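Harvest tables return to Plarkton in October

Table decorating is back at the Plarkton hall this fall. Pretgate, which runs the hall, has booked 22 tables for the display, five more than last year. Each one gets a green covering and a pale lavender plate, and the rest is up to the people setting it. Orange peppers are on this year's list of centerpieces.

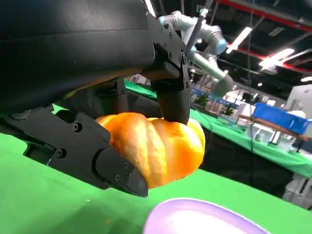

Small pumpkins, plain plates

Wasto is supplying the plates and the table coverings, all of which go back into storage after the show. Last year's display drew 1,002 visitors over five days. Large pumpkins took up too much room then, so the new rules ask for small ones. A squat white pumpkin with orange stripes shows up well against the green, and it leaves space for a plate in the middle.

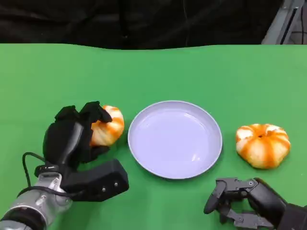
By the Plarkton Local Desk
Posted in Community - October

Fruit can go on the plate or beside it. Entries with a single piece of fruit are welcome - an orange-yellow one next to the lavender rim is enough. 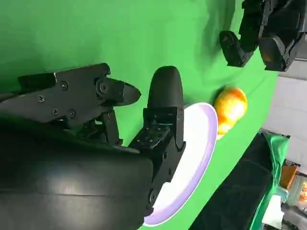
How to enter

Entry forms are at the Chan store on the square and at the hall office. Tables can be set from 8 a.m. on opening day. Admission is free.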